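Search this site
Nutrition & Everyday Eating > Vitamins and Minerals

Is anyone getting enough magnesium from food alone?

Posted August 16, 2020 by Lamura

My last blood work came back fine except my doctor said my magnesium was on the low side of normal and I should "eat more of it." That was the whole conversation, lol. I don't want another pill if I can help it. I already take vitamin D and I forget it half the time.

So I've been reading labels and making a little list, and I keep running into pumpkin seeds, spinach, black beans and almonds. I like all of those except spinach, which I can only eat if it's hidden in something. Do the seeds have to be raw? Does roasting kill the magnesium? And is it okay to eat them at night? I get the munchies in bed around ten and I'd love for that to count toward something. 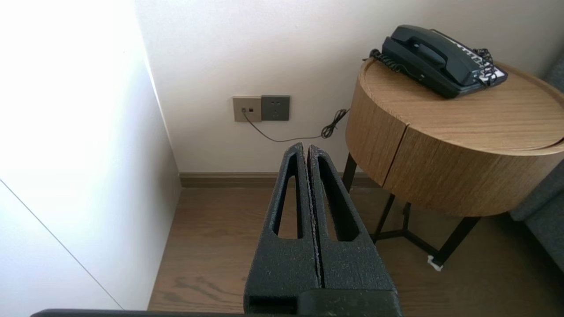
Two black fingers, side by side.

I also drink a lot of coffee (a LOT) and somebody at work told me it flushes minerals right out of you. True or not?

Print this page | E-mail to a friend

Altard
461 posts

Hi Lamura! I went through the exact same thing a couple of years back, so let me save you some reading.

Roasting is fine. Magnesium is a mineral and it doesn't break down in the oven like some vitamins do. What you want to watch is boiling, because some of it goes out into the water, and then you pour the water down the sink. I steam my greens or throw them in soup, where you're eating the liquid anyway. Soup is also where you hide the spinach! Put it through the blender with white beans and garlic and you won't know it's there (okay, it'll be green, but you won't taste it).

Pumpkin seeds at night are great, just go easy. They're pretty high in calories and it's so easy to sit there with the bag. I put a small handful in a cup and leave the bag in the kitchen. If you buy the salted kind, check the sodium too. I got a brand once that was so salty I was up drinking water all night, so that was the end of that.
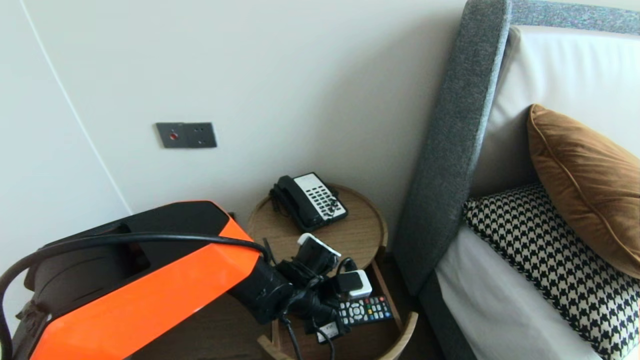
Corded phone on a round bedside table.

On the coffee, your coworker is sort of right. Caffeine can make you lose a little extra magnesium when you pee, but from what I've read it's small for most people. I cut back to 2 cups, mainly for my sleep, and felt better by October. Couldn't tell you if that was the coffee or the beans or just going to bed earlier.

One more thing, oatmeal. I make mine with milk, almond butter and a spoonful of chia, and that's a good chunk of magnesium before I've even left the house. Brown rice instead of white helps too.

Sfeir
1,848 posts

Dark chocolate. You're welcome.

Drolholm
New member

I agree with most of what Altard said, but please ask your doctor what your number was and whether they want to test it again. "Low side of normal" can mean a lot of things. Some stomach acid medicines and water pills can bring it down, and if you take any of those, food might not be the whole answer.

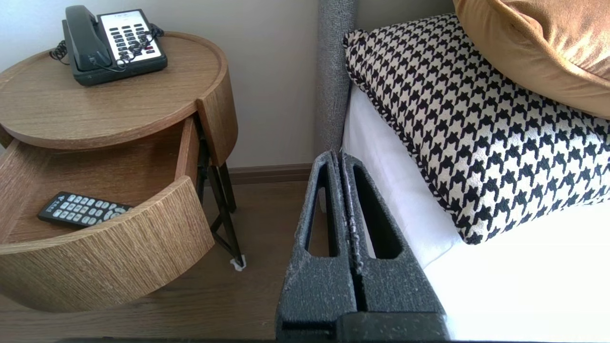 I'm on a water pill myself and I did end up with a supplement, 200 mg with dinner. The first kind I bought was magnesium oxide and, well, let's just say I stayed close to home that week. The pharmacist switched me to glycinate and I've had no trouble with it. Don't start one without asking if you have any kidney problems, though. That part is serious.

For food, I'd add canned black beans. I rinse them, mash them with a little cumin and put them on toast with avocado, which has some magnesium too. My husband thinks it looks awful and eats it anyway.

Filed under: magnesium, seeds and nuts, bedtime snacks, caffeine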